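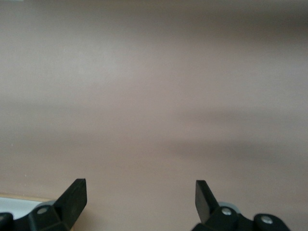 Wrist view, gripper open, pink surface.

12 September 2024
Urho Niskanen

Open day. Three groups through before lunch, nearly 13 people in the biggest, all wanting to stand where the e-stop is. Ursu did the talking, I did the nodding.

Put the wrist feed on the big monitor. The Grinden visitors studied it politely – a lot of pinkish beige and two black fingertips – and asked when it would start.

Tarer demo ran after that. Two questions about price, none about calibration. Must move the e-stop before the Plultovley visit.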